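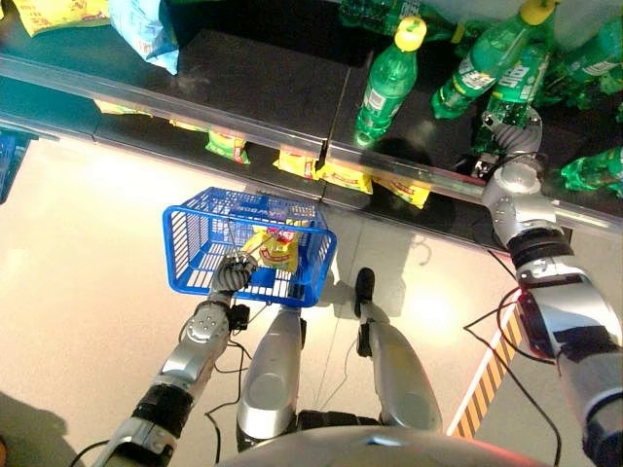

Unit 3: Keeping a small shop shelf in order
Retail Practice, first level — Avstead evening course
Handout prepared by Efua Korletey, 21 January 2018

Please read this handout before the practice hour and bring it with you. The words we use for parts of the shelf are in the first section. You will need them for the written work in February.

1. Words for the shelf

Tier: one level of the shelf, with everything which stands on it.
Front rail, or lip: the edge that faces the customer. Price tickets are fixed there in many shops. A metal rail shows every finger mark, so wipe it when you finish the tier.
Facing: one product seen from the front. If three bottles of the same drink stand side by side, the drink has three facings. What is behind them is depth, and it doesn't count as a facing.
Fronting: pulling the goods forward to the rail after customers have taken some.

2. Bottles and bags

Soft-drink bottles are put upright, with the label turned to the customer. A bottle that leans or lies on its side is the first thing to correct, before you add any new stock. Hold it by the body and set it down on its full base. Do not push it upright with one finger on the cap.

Bags of snacks need a different hand. Take them by the upper seam, and do not press the middle. If bags are in a row under a shelf of drinks, keep the printed side forward and leave a little air between the bag and the rail above. Bags of one color stay together — a customer looks for the color before the name.

3. Working with the basket

For small refills we carry goods in a shopping basket. A plastic basket with open lattice walls is light, but corners of small packets can catch in the openings. Heavy goods go on the floor of the basket, bags on top. When two baskets are nested, separate them before you put anything in.

Hold the handle at its middle, so the basket hangs level.
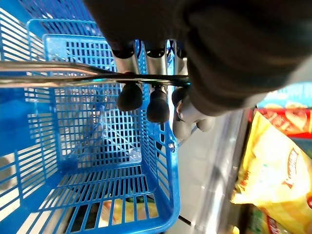
How full should the basket be?
Fill it to a little under the rim. You must be able to lift it with one hand and still see all the goods from above.

4. Cans and boxes

Green drink cans such as ours have the name written from top to bottom, so turn each can until the full name is in front. Start with the front row and work back. Cans should stand close, but you must be able to take one without moving its neighbor. Where two shelf sections meet, do not place a can on the joint.

Boxes of biscuits or sweets are stacked flat, long side to the customer, and the edges should be in one line. Put the wide boxes at the bottom. Sort by color first, pink with pink and blue with blue, then check the names. Canisters with lids belong on a tier with enough height, and they stand with the lid up.

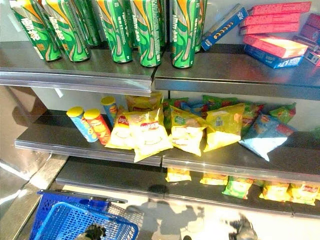
Do the oldest goods go to the front or to the back?
The oldest goods go to the front. Read the date on every pack, because a new delivery can sometimes carry an earlier date than the stock you already have.

5. Practice task

Work in pairs. One person fronts a tier and the other checks it from the customer's side, then change places. Write 300 words on what you corrected and in which order. Use at least nine words from this unit and underline them.

Emmanuel Nyamweya will collect the written work at the start of the next unit.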